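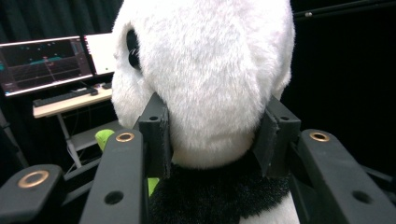 Skudthorpe Plush Inventory

README for the soft toy table, August release

Summary

The inventory lists the soft toys held by the Skudthorpe toy library at the time of the summer check. There are 295 records, one per toy. Each record gives the animal or figure, the colors, the pile type, the condition of the pile and seams, the cleaning method and the shelf. The table was compiled to replace the old card drawer, which mixed soft toys with puzzles and had no field for condition.

Maintainer: Fraser Innes

Files

plush.csv - main table, one row per toy
terms.csv - allowed values for the coded fields, with short definitions
shelves.csv - shelf codes and the room each belongs to
repairs.csv - repair log, zero or more rows per toy, joined on toy_id
CHANGES.txt - edits since the previous release

All files are UTF-8, comma separated, with a header row. Empty cells mean not recorded. The value "none" means someone looked and found nothing to record. The two should not be merged.

Fields in plush.csv

toy_id: Number on the sewn tag. Never reused, including when a toy is withdrawn.

figure: Animal or character in plain words, lower case, singular. "panda", not "panda bear". "bear" is reserved for bears of a single main color and for those whose kind is unclear.

base_color: The color covering the largest area. White toys that have grayed or creamed with age are still entered as white, and the change is entered under tone.

second_color: The next largest color. For pandas this is black in every record. Eyes, noses and stitched mouths are not considered.

tone: bright, creamy, grayish, yellowed, uneven. Judged in daylight by the window table. Lamps in the sorting room push white pile toward yellow and early records had to be redone.

pile: short, fluffy, shaggy, curly, flat. Where a toy has more than one pile the field takes both values separated by a slash, main color first. A panda with a fluffy white head and shaggy black shoulders is entered as fluffy/shaggy.

pile_state: clean, matted, clumped, worn, bald. Matted means the fibers hold together but part with a brush. Clumped means they do not. A toy can be soft to the hand and still be matted, so softness is not used as evidence.

fill: soft, firm, beaded, mixed, unknown. Assessed by pressing the sides of the head with both hands and then the middle of the body. Heads are often firmer than bodies. The value is taken from the body unless the toy is mostly head.

eyes: glossy, dull, stitched, felt, missing. On toys with dark eye patches the patch should be parted with a finger before entering a value. Several dark eyes were logged as missing in the first pass.

seams: sound, loose, open, resewn. Anything open goes to repair and is marked off shelf until resewn.

wash: machine, hand, surface, unknown. Copied from the maker's label where it is legible, otherwise surface.

height_band: small, medium, large. Small fits the Juvow tub with the lid closed. Medium fits with the lid off. Large does not fit.

shelf: Code from shelves.csv.

note: Free text. Not controlled, not spell-checked.

How the records were made

Toys were taken down one shelf at a time, brushed on the front only, and entered by two people, one handling and one typing. Where the two disagreed on tone or pile_state, the handler's value was kept and the other was placed in the note field. Shelves in the Drumdale room were entered last and have shorter notes.

A second reading was done on 19 toys picked from across the shelves. Five came back with a different pile_state, all of them white or cream. No differences were found in figure, eyes or seams. Users who need pile_state for pale toys should treat matted and clumped as one value.

Known problems

Black pile is under-reported as matted. It does not show on dark fur unless the toy is tilted toward the window, and this was only added to the instructions partway through.

base_color is unreliable for pandas photographed or viewed from one side. Use the value in the table and do not infer it from pictures.

Sets are not linked. A toy that came with a smaller partner has no field pointing to it. Some 9 records mention a partner in the note.

Clothing is ignored. Scarves, vests and ribbons come off, get swapped and end up on other toys. The Tilahun donation included a bag of loose clothing that has not been matched to anything and is not in the table.

Wash values marked surface include toys with a lost label as well as toys that really are surface wash only. A wash_source field is planned.

Suggested and unsuitable uses

The table works for planning cleaning days, finding gaps in the shelves and checking a returned toy against its last known condition. It is not a safety record. It says nothing on flammability, small parts or age suitability, and "sound" under seams refers to what was seen by eye. It carries no valuations.

Updating

Edit plush.csv directly and keep the row order by toy_id. Add a line to CHANGES.txt with the toy_id, the field, the old value and the new one. Repairs go in repairs.csv only; do not copy them into the note. New terms for pile or tone need to go into terms.csv first or the check script will reject the row.

Withdrawn toys stay in the table with shelf set to OUT.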